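Fruit sorting, part 4: fingers, cables and a tray that moves
Tue 16 January

The arm now gets through a full tray-to-bowl run without me standing over the stop button.

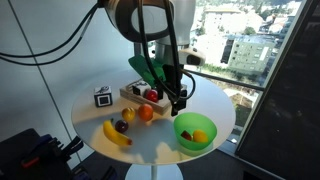
Fingers

The old fingers were bare metal and bruised everything softer than a lemon. The new ones are flat paddles, printed in green because that was the reel on the machine. They are angled outward slightly at rest, so the opening is wider at the tips than the gripper's travel would suggest. Apples and oranges go in without much argument. The plums are harder. They are small and glossy, and if the paddles close off centre the plum squirts out sideways and goes under the table.

I tried a textured pad on the inner faces and took it off again. It held better but picked up juice, and after a long session the grip force readings drifted. Smooth faces and a slower close gave the same result with less cleaning. Closing speed is now 39 per cent of maximum for the last part of the travel.

Cables

This took longer than the fingers did. The cables to the gripper hang in loops so that the wrist can turn, and the first version had the loops too short. At full rotation they pulled on the connector and the gripper dropped out for a moment, which the control software reported as a successful release. I spent two evenings looking for a bug in the release code.

The loops are longer now. The cost is that they can swing into the view of the sensor head on fast moves, so I have put a limit on wrist speed whenever a detection is pending. Ezequiel Lozano suggested a spring retractor, as fitted to his Sultham bench rig, and I may try that in February.

Calibration

I have gone back to the cube with the printed square markers. It stays towards the back of the table, clear of the normal working area, and the arm checks it at the start of each run. If the measured position is more than 3 mm from the stored one, the run does not start.

The table is the weak point. It is round, white and glossy, and it stands on a single pedestal. Leaning on it shifts everything. The gloss is also a nuisance next to a large window – on bright mornings the detector finds fruit in the reflections. Lowering the exposure got rid of most of those. A matt cover would deal with the rest, but I have not found one that lies flat.

Tray and bowl

The wooden tray has no fixed position. I set it down at whatever angle it lands and let the software find the edges. Raised sides make this easy enough, although they also mean that anything sitting close to a corner needs a tilted approach, and that is still done from a short table of angles I worked out by hand.

The bowl is translucent green plastic and the depth readings on it are poor. For now the rim is fitted as a circle from the colour image and the depth is typed in as a constant. It works until I change the bowl.

Results and what is left

Over the last set of runs, 95 per cent of picks ended with the fruit where it should be. Nearly all the failures were plums. Bananas I have left out of that figure, as the grasp planner still treats them as a long box and grabs whichever end it sees first.

Next job is the banana grasp, then moving the configuration out of the Mikside scripts and into one file.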